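Ticket 329
Project: Truladura (student kitchen-task arm)
Opened by: Martti Kokkonen, Flisholm robotics club
Status: Resolved, watching
Opened: December 2025

Problem
The arm stops short when it reaches for the toaster oven. Pick and place on the rest of the table works. The log shows "joint limit, wrist 2" and the arm goes back to home. Happens on every oven run since we moved to the white table.

Setup
Table layout B, oven on the right side with the door and both knobs reachable. Controller software is the Gramuto build from the club server, version 68. Nothing else was changed when we switched tables, as far as I know.

Tried so far
Restarted controller. Same error.
Swapped the wrist cable for the spare. Same error.
Lowered speed to 10 percent. Same error, only slower.
Ran the plate task ten times with no stop, so I don't think the motor is bad.

Next I set out the full layout again and sent the gripper in toward the oven from the right, to check whether the props had anything to do with it.
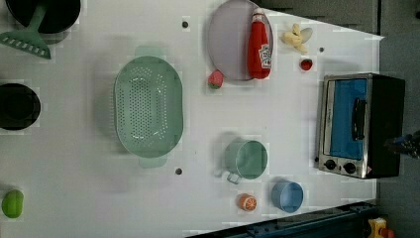
Taking the mug and the blue cup off made no difference. Neither did removing the plate with the ketchup bottle. I put them back after each run so the layout would match the task sheet.

Reply from Fedoruk support
The message means the planned path asks the wrist to turn past its limit. Please check the table offset in the layout file. If the file still has the values for your old table, the planner will have the oven in the wrong place. Send us the log if the offset looks right.

Update, Martti
The offset was wrong. The layout file still had the old table in it. I measured from the base to the table edge again, entered the new value and reloaded. First run reached the door handle – no error. Second run stopped once on the way back to home, with the same message.

Update, Martti
The stop on the way back was a saved waypoint from February that nobody had deleted. I removed it and ran the oven task 10 times. No stops.

Left to do
Save the new layout file under its own name so the old one doesn't get loaded by mistake.
Tell the second team before they run layout B.
Leave the ticket open for watching until the next club meeting, then close.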